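Notes from the reading room

Well, the spring issue is at the printer and I have my kitchen table back, so let me catch you up.

We had 387 poems come in this time, which is more than we've ever had for a single reading period, and we took 16. I hate that number every time I type it. A lot of what I sent back was good, and a few pieces I read out loud to my dog before saying no (she disagreed with me on at least two).

The big thing in this issue is a long sequence called Altier. It's set in a river town over one winter, and it's written almost entirely in couplets that refuse to rhyme until the last page, when they all start doing it at once. I read it at five in the morning with cold coffee and had to go stand on the porch for a while! The poet asked us to run it with no page breaks between sections, so our layout got weird, but I think you'll forgive us.

We're also printing three short pieces from Grirkolberg, the chapbook series some of you know from the winter book table. They're prose poems, mostly about weather and uncles. If you've been telling me for years that you don't like prose poems, please try the second one and write to me.

Then there's Do, the one-word poem that caused all the email last fall. Yes, it's in. It gets a full page. You can stop writing to me about it now, or keep going, I kind of enjoy it.

Open mic at Wemilska

We're back in the upstairs room at Wemilska in April, doors at 7, reading at 7:30. Five minutes each, and I do mean five, I'm bringing the kitchen timer again. Sign up at the door. Before the reading we'll have a broadside table, so pick one line of yours (or somebody else's, with credit), letter it big on heavy paper, and hang it on the string across the back wall. Bring your own pens if you're picky about pens, and try your line in pencil first. Last year I ran out of room halfway through "chrysanthemum."

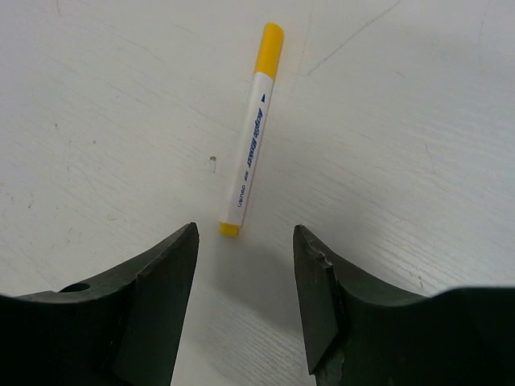 Next reading period

We open again in June. Send up to four poems in one file, with your name on the first page only. Translations are very welcome, and please include the original if you have permission to share it. I answer everything myself, so give me until the end of August before you nudge me.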